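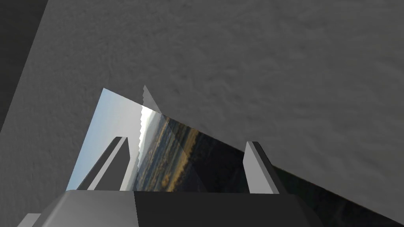
# Wemness 温湿度記録コーパス

Gulholm 旧倉庫群の収蔵室で取得した温度・相対湿度の時系列と、その変換スクリプトを収めたリポジトリ。紙の自記記録を数値化したものと、後年のデータロガーの出力を同一形式に揃えてある。保守担当は Otis Boateng。

## 収録内容

| ディレクトリ | 内容 | 形式 |
|---|---|---|
| `charts/` | 自記記録紙から読み取った系列(490 枚分) | CSV |
| `logger/` | Seletti 型ロガーの出力 | CSV |
| `notes/` | 記録紙の余白書き込みの翻刻(370 件) | TSV |
| `tools/` | 変換・検査スクリプト | Python |

記録紙のスキャン画像は含まない。閲覧が必要な場合は保守担当まで。

## データ形式

`charts/` と `logger/` の CSV は共通の列構成を持つ。文字コードは UTF-8(BOM なし)、改行は LF。

- `ts`: 時刻。UTC、ISO 8601 形式
- `room`: 室コード。`rooms.tsv` を参照
- `t_c`: 気温(℃)。小数第 1 位まで
- `rh`: 相対湿度(%)。整数
- `src`: `chart` または `logger`
- `flag`: 品質フラグ。空欄は未検査

間隔は 900 秒に統一した。記録紙由来の系列は曲線上の読み取り点から線形補間しており、15 分より細かい変動は表現されない。ロガー由来の系列は 900 秒窓の中央値で、窓内の有効値が 3 点未満のときは欠測とした。

## 品質フラグ

| 値 | 意味 |
|---|---|
| `0` | 検査済み、問題なし |
| `1` | 補正済み(補正量は `corrections.tsv`) |
| `2` | インクかすれ等により読み取りが不確実 |
| `3` | 時計の遅れ・進みを推定で補正 |
| `9` | 使用不可。値は残してある |

現行版で `9` が付いている行は 757 行。大半は C 棟地下室の夏季分で、毛髪式湿度計が上限に張り付いている。分析時は既定で除外することを推奨する。

## 使い方

Python 3.10 以降。依存は `pandas` と `pyyaml` のみ。

```
pip install -r tools/requirements.txt
python tools/build.py --src charts logger --out build/
python tools/check.py build/
```

`check.py` は時刻の重複、逆行、物理的にあり得ない値(`rh` が 0 未満または 100 超)を報告する。終了コードは問題なしで 0、警告のみで 1、エラーありで 2。

特定の室だけを書き出す場合:

```
python tools/build.py --room B2 --drop-flag 9 --out build/b2/
```

`--drop-flag` は複数指定可。`--room` を省略すると全室が対象になる。

## 湿度の補正について

記録紙の湿度は、交換時に読まれた通風乾湿計の値を基準に補正した。基準値は `notes/` の余白書き込みから採っている。一枚の記録紙に基準値が二つある場合は両者の間を線形に配分し、一つしかない場合は全体に一定量を加算した。基準値のない記録紙は補正していない。

補正には Wojcik 表を用いた。同表は氷点下で湿球の凍結を前提とするため、湿球温度が 0 ℃ 前後の時間帯では誤差が大きくなる。該当行に専用フラグは設けていないので、必要なら `t_c` で絞り込むこと。

絶対湿度や露点は収録していない。算出式の選択で結果が変わるため、利用者側での計算に任せる。

## 既知の問題

- A 棟 1 室の記録紙には時刻目盛の印刷ずれがある。ずれ量は紙ごとに異なり、一律の補正はできない。
- 夏時間の適用が記録者によって揺れている。`notes/` に記載のあるものだけ UTC に直した。記載のないものは標準時とみなしており、1 時間ずれている可能性が残る。
- 8 月の記録紙のうち数枚は 2 週間分が重ね書きされている。線の濃淡で分離を試みたが、交差部はフラグ `2` とした。
- B 棟のロガーは電池交換後に時計が初期値へ戻ることがある。`build.py` が検出して前後関係から復元するが、空白が 6 時間を超えると復元せず欠測にする。
- `rooms.tsv` の室コードは改修後の区画による。改修前に B2 と B3 の間に仕切りはなく、古い系列では両者を区別する意味がない。

## 用途の範囲

想定する用途は、収蔵環境の長期傾向の把握と、補間・欠測処理手法の検証である。室内の一点で測った値であり、室全体の平均や外気の代用にはならない。個々の収蔵品の劣化要因を特定する根拠として使うには、設置位置の情報が足りない。

## 変更の提案

読み取り値の修正は、対象の記録紙番号、時刻、修正前後の値を `corrections.tsv` の書式に従って追記し、プルリクエストで送る。CSV を直接編集した差分は取り込まない。翻刻の誤りは `notes/` を直接修正してよい。判読できない文字は `〓` で置き、推測で埋めないこと。

## ライセンス

データは CC BY 4.0、`tools/` 以下は MIT。引用時はコーパス名と使用した版のタグを併記する。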